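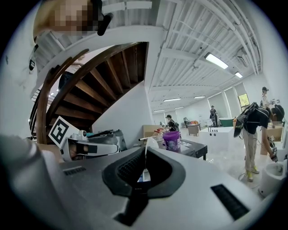

White, gray, a little black.

Home About Shoes Archive Contact
Blog > Shoes > Canvas
June 1, 2019, by Verna Esposito

Quick one, lunch is nearly over. The Plomar low is back in the cream canvas and I have a pair. Size 13, mens, because my feet are my feet. Got them at the Honness store on MacDonald, no line, no raffle, just walked in and asked.

So. The shape is good. Toe is lower than on the last run, closer to the ones I wore out in college. Canvas is thicker, maybe too thick at the heel. Two blisters so far, both on the left. Wear real socks the first week.

Laces are flat cotton and way too long. Swapped mine for an old pair out of a drawer, much better.

Insole is glued down this time which I hate. I always pull them and put my own in. You can get it up with a butter knife if you go slow, start at the heel. Leaves some gunk, doesnt matter.

Comes with the little woven tag on the tongue again. Mine was sewn on crooked. Left it.

What I would skip is the Bumton version, the one with the suede toe. Tried it on, stiff as a board, and the suede was already picking up blue from my jeans in teh store. Cost more too. They only made 624 pairs and the shelf was still full of them, so draw your own conclusions.

Navy is supposed to come in November. Will probably cave.

Oh and to whoever asked in the comments, yes they run long. Go down a half. I didn't and my heel slips on stairs.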